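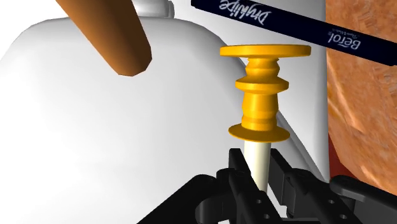 Brusari tabletop pack: notes after a month of use

Index > Simulation > Asset packs
Posted in March by Rutkowska
Print this page | E-mail this page

Brusari sells a library of household objects and pre-arranged clutter for grasping work in simulation. You get meshes, collision geometry, masses, friction values and a wrist camera that can be bolted to whichever gripper you load. I bought the single-seat licence with my own money at 600 dollars and have been running it on the desktop in my office, mostly overnight. The version reviewed is the current one as of writing. I haven't tried the hosted service.

What's in the download

The object count is 2,591. That figure includes colour variants, so the number of distinct shapes is lower, and the catalogue doesn't say by how much. There are also 300 arranged scenes, stored as plain text files listing object names and poses. These are easy to edit by hand and I've ended up doing that more than using the layout editor, which opens slowly and forgets its window size.

Objects fall into two groups. The first is modelled geometry with simple materials, such as the yellow turned piece on the cream rod in the gripper at the top of this post. The second is scanned or photo-textured. The speckled orange-brown object to the right of it looks like that kind of surface to me, and I couldn't say whether it's meant as bread or rough wood. Mixing the two groups in one scene is the default, and a detector trained on the mix will need watching. Mine picked up early on that glossy flat colour meant "target", because in my own configuration the targets were nearly all from the first group. That was my doing, but the documentation could mention it.

Texture resolution is better than I expected at wrist range. On the marker you can read Berol and Drywipe upside down without effort, though the line of small print above the brand name is mush. For grasping this makes no difference. For anyone doing text-based object lookup it might.

Collision geometry

This is where most of the money should go in a pack like this, and it's where I spent most of my time.

Turned shapes are a fair test. A single convex hull over a stacked spindle fills in every neck and groove, and the gripper then closes on a surface that isn't drawn. Brusari ships a convex decomposition for each object, with the part count set per object. On pieces with flanges the decomposition follows the flanges properly, and a finger can get under one. The thin discs are thickened slightly in the collision version. I measured a few in the mesh viewer and the thickening is consistent, so it can be compensated for.

Rods and handles are given as true cylinders, and contact on them is stable at the default time step. Flat finger pads on a cylinder produce line contact, and with only the default contact points per pad, an object held by its rod can pitch slowly about the jaw axis. I saw this with top-heavy objects in particular. Raising torsional friction hides it. Adding contact points fixes it, at a cost in speed. The setting is in the per-gripper file under a heading I would not have guessed (compliance).

Large hollow containers are supplied closed, with the cap merged into the body. You can't unscrew anything. If your task involves lids, look elsewhere or be ready to split meshes.

Grippers

The pack comes with one generic parallel gripper. I replaced it with the Ivholm two-finger model, which is a separate free download and includes the finger brackets with their mounting holes. Import took one command and one correction: the Ivholm file lists the left finger joint as driven and the right as a mimic joint, and Brusari's importer drops mimic joints without a warning. The symptom is a right finger that hangs limp and gets pushed about. Declaring both joints as driven and tying the targets together in the controller worked for me.

After that the finger travel was correct and the pads met where they should.

Wrist camera

Position, field of view and exposure are all set in one file. Close objects take up a lot of the picture at wrist range, as the white container behind the spindle does, and depth values on large pale curved surfaces were clean in every sample I checked. There's no noise model on depth at all. Real sensors are untidy on glossy white plastic, so add your own noise before training anything you plan to move to hardware.

Lighting is a single key light with a soft fill by default. Shading across curved objects is convincing. Contact and cast shadows are less dependable. The wooden piece at the upper left has proper light and dark sides and yet throws no shadow I can find on what's behind it. There is a shadow quality switch, and the high setting roughly halved my frame rate.

Speed

With one camera, standard shadows and a dense scene, I get 35 frames a second. Switching the camera off and running physics only is far quicker, and for pure grasp sampling I'd suggest doing that and rendering the keepers afterward. The replay tool handles this well. It reads a log, re-poses everything and renders without stepping the physics, so results match the original run.

Loading is slow the first time, when the collision parts are being cached. Later loads are fine. The cache directory isn't cleared when you update, and I had stale geometry for two evenings before I worked that out. Delete it by hand after each update.

Licence and support

The single-seat licence allows training and publishing of rendered output, and forbids redistribution of the meshes. Updates are included for a year. I sent two support messages. The one about mimic joints came back the next morning with a workaround close to mine. The one about depth noise got a ticket number and nothing since.

Would I buy it again

For single-arm grasping in clutter, yes, at this price. The collision work alone would have taken me longer than I care to cost out. For anything with lids, cloth or liquids, no. If you already have a decent object set and only want the scenes, the scene files refer to Brusari object names throughout and aren't much use without them.

Next I'm putting the extra contact points back in and rerunning the rod-held objects with a slower close. My gripper file, with both joints declared, will go in the downloads section once I've cleaned up the comments.

Print this page | E-mail this page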